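Used Vehicle Parts and Service Records: Frequently Asked Questions

Tavard Pre-Owned, parts and records desk
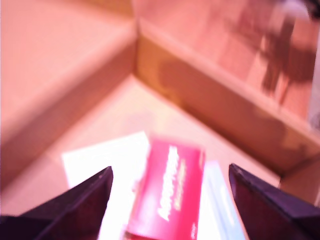

Which vehicles does the desk cover?
Any used car or light van sold by Tavard, including trade-ins prepared at the Joten yard. Vehicles bought at auction and resold as seen are excluded unless the invoice carries a service code.

How do I find my service code?
It is printed on the second page of the sales invoice, under the odometer reading. The code has two letters and four digits. If the invoice is lost, send the VIN and the name of the registered owner to the records desk.

What is in the service record?
Oil and filter changes, brake measurements, tire dates, timing belt or chain work, and open recalls at the time of sale. Work done by an outside shop appears only if a receipt was supplied.

How often should the oil be changed after purchase?
Follow the owner's manual. For vehicles with an incomplete history, we recommend a first change within 500 miles of delivery, then the normal interval.

Does a missing stamp mean the service was skipped?
Not necessarily. Many later models keep the history in the manufacturer's system, and the paper book stays blank. We can print the digital history where the manufacturer allows access.

Are used parts covered?
Used electrical parts carry a 30-day exchange. Used mechanical parts carry a 90-day exchange. Wear items - pads, discs, wiper blades, bulbs - are sold new only.

Can I return a part I ordered by mistake?
Yes, within 16 days, unfitted and in its original packaging. Quote the order number on the return slip. Electrical parts with a broken seal are not accepted.

What does a replacement key cost?
A plain key with a transponder is $726 for the Tasar models and less for most others. The price includes cutting and programming. Bring photo ID and the registration.

The odometer and the record do not match. What now?
Send a photo of the dash and a copy of the last inspection report. Diễm Đàm checks mismatches every Thursday. A difference of a few miles is normal and comes from road tests and yard moves.

How many part numbers are kept in stock?
The current list has 1,664. It is revised each February. Parts not on the list are ordered through Brøndum and usually arrive in three working days.

Who handles complaints?
Write to Asger Bjarnason at the records desk. Include the service code and a daytime phone number.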